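Brisbridge Science Centre
Young Explorers: Machines That Learn

How does a robot learn to tidy up?

Think of the last time you folded a T-shirt. You probably did not stop to plan it. Your hands found the corners, your eyes checked the sleeves, and the job was soon done. You can do this because you have handled clothes many times before.

A robot has no such memories when it is first switched on. It must be given them. At the Moradi Learning Workshop in Lumemstead, a team spends its days collecting examples for a robot called Zokitz. An example is a record of one job from start to finish, such as picking up a sock and placing it in a basket.

What is inside an example?

Each example has two parts. The first part is what the robot's camera sees. The second part is how the robot moves: where its arm goes, how far its wrist turns, and when its fingers open or close. The two parts are saved together, so that every picture is matched with a movement.

At the beginning, a person guides the robot. The person holds a set of controls, and the robot copies what the person's hands do. It is rather like learning to write with a grown-up's hand resting over yours.

Clothes are among the hardest things for a robot to learn. A wooden block keeps the same shape wherever you put it. A shirt can be flat, rolled up, inside out or upside down, and it changes shape again as soon as it is touched. The robot needs to meet clothes in many different positions.

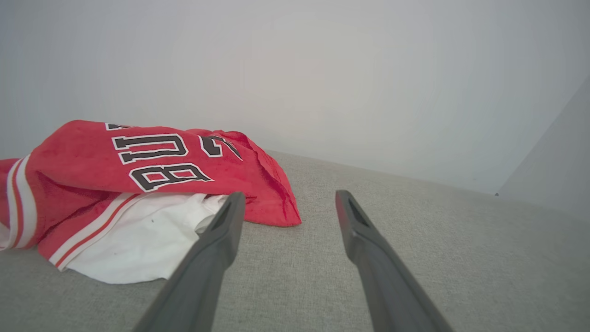
A robot's two gripper fingers reach towards a crumpled red jersey. The lettering on it is upside down.

The camera for this kind of work is fixed close to the gripper, near the robot's "wrist". It moves wherever the gripper moves, so it gives a close view of the cloth and of the fingers at the same time.

How many examples are needed?

One example is not enough. If Zokitz had only ever seen one shirt, it might be puzzled by a shirt of another colour. The team set itself a target of 200 examples for each type of clothing. By the end of May, it had collected 1,218 examples altogether.

The clothes are dropped in a new way each time. The team also changes the lighting and the place where the clothes are put – a table, a seat, the floor – so that the robot does not learn about one spot only.

Do mistakes count?

Sometimes a sleeve slips or the fingers close on nothing. The team checks every example and marks the ones that went wrong. In one batch, 94 examples were marked in this way. They are kept in a separate folder, as they can help the robot to tell a good grip from a poor one.

Try it yourself

Ask a grown-up for an old shirt and two wooden spoons. Drop the shirt on a table. Using only the spoons, try to lift it and lay it flat. Do this 5 times, dropping the shirt afresh each time. Write down where you gripped the shirt and what happened.

You have now collected a small set of examples of your own.

Words to know

Gripper: the part of a robot that takes hold of things.
Data: information that has been collected and saved.
Batch: a group of examples collected together.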